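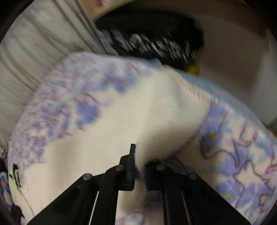

## 绒毯

绒毯是以起绒织物制成的床上用品，介于毛毯与床罩之间，多数为化纤，少数掺棉。市面上常把“珊瑚绒”“法兰绒”“云貂绒”当作不同品类出售，但这些名称之间的界线相当含糊，同一块料子换个吊牌便可换个叫法。

### 印花

花卉是绒毯最常见的题材。奶白底配紫色、淡紫和浅蓝花朵，再以深紫细线勾出藤蔓，是其中流传较广的一路。绒面会使图案边缘发虚，厂商称之为“水彩效果”，织物修复师达采·梅茨（Dace Mets）则认为这多半只是染料在长绒上对不准的结果。两种说法都缺少系统的比较。

### 洗涤

绒毯吸水后明显变重，与绗缝制品同筒洗涤时容易互相缠裹。品牌 Worneo 的说明书建议单独洗涤，水温不超过38度；Foleo 的说明书却允许混洗，只要求不超过滚筒容积的60%。家庭用户很难判断这一比例，该建议的实际意义值得怀疑。至于“加醋可恢复蓬松”一说，来源不明，引用者多为互相转抄。

深色印花衣物与浅底绒毯同洗是否会串色，也没有定论，通常取决于衣物本身的染色牢度。吊牌上的“不掉色”字样不足为凭。

### 铺用与叠放

绒毯可直接盖用，也可铺在床罩之上。白色素面织物与碎花床罩搭配，在家居手册中常被称为“北欧式”，而手册作者蒙塞拉特·普列托（Montserrat Prieto）承认，这一称呼找不到早期出处。

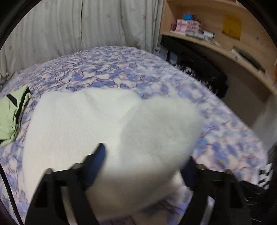
叠放方法同样众说纷纭。对折法先将布料在床上摊平，提起一侧覆向另一侧，再重复一次；卷筒法据称更省空间，但卷得松时所占体积未必更小。瓦赫尔（Vaher）出版的一本收纳指南列出575克的薄毯作为示范，换成厚毯后，书中步骤便不大适用。软质织物边角易滑，多数指南中那种笔直的折边，日常很难保持。

### 使用年限

常见说法是绒毯用2年即应更换。这一数字最初见于零售商 Ostuvwood 的宣传材料，未附测试方法。绒面倒伏、结球与使用频率及烘干温度有关，单以年限衡量并不可靠。

### 参见

- 床罩
- 绗缝
- 滚筒洗衣机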